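I own four placemats and I have started to wonder who they are for.

They came with advice. Everybody who writes about the home now seems to agree that a table should be "set" at all times, or at least for each meal, however small. Put down a mat, the argument goes, and a bowl of soup becomes dinner. Capucine Hervieu, whose column I read every Wednesday with my teeth slightly clenched, claims that eating off bare wood is a kind of giving up. I have eaten off bare wood for most of my life and didn't notice that I'd surrendered anything.

So I tried it her way through August. Striped woven mat, white and a brownish gray the shop called Bemlow, and a saucer under every cup.
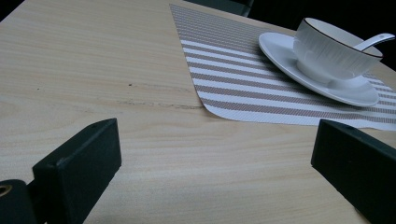
My first complaint is with the word "protect." A mat protects the table, we are told. From what? I don't put hot pans on it. My cup already has a saucer, so by the time the mat gets involved, the coffee would have to escape twice. The table is pale wood and it marks if you look at it wrong, I'll grant that. But the marks don't land where the mat is. They land next to it, where you put down the keys, the pen, the other cup.

My second complaint is crumbs. A woven mat is a net. Wipe a bare table and you're done in one pass. Wipe a mat and you push toast into the weave, then lift it up and find more toast underneath. Dwayne Hutchins, who has eaten at my place often enough to have a vote, shakes his over the sink after every meal. That's a nice habit. It is also a chore I didn't have in July.

## The plate under the bowl

Then there's stacking. A bowl can't just be a bowl any more. It has to sit on a plate, which sits on a mat, which sits on the table, and by the end of breakfast the spoon is in the bowl and you carry the whole tower to the sink and wash a plate that held nothing. 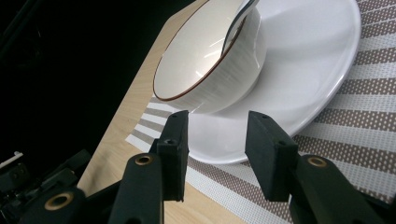

Mechthild Fuchs tells me I'm missing the point, and she may be right. She says the layers are there to slow you down. Her mother set a full place for a boiled egg, and Mechthild still does, and I have to admit that lunch at her table feels longer than lunch at mine. I'd put some of that down to Mechthild. She'd be good company over a paper bag.

What I don't buy is that the mat does the slowing. I ate just as fast off the stripes as I ever did off the wood. The difference was that I got up afterward with more to carry.

I will say one thing for it. With a mat down, I stopped piling mail on that part of the table. It marked out a place to eat, and the bills went elsewhere – to the chair, mostly, but elsewhere. That's worth something in a small room with one table. Whether it's worth washing an extra plate is another matter, and I notice the people who push the full setting rarely bring up dishes at all.

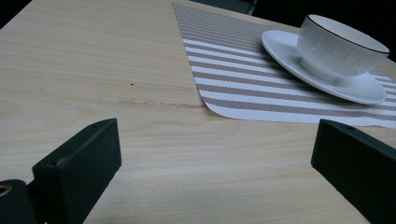
## What I'm keeping

One mat stays out, at my end, to hold off the mail. The other three are in the drawer until company comes. The saucer can stay with the cup, because I like somewhere to put the spoon. The plate under the bowl is finished, at least at breakfast, and if Mechthild comes for an egg she can set her own place.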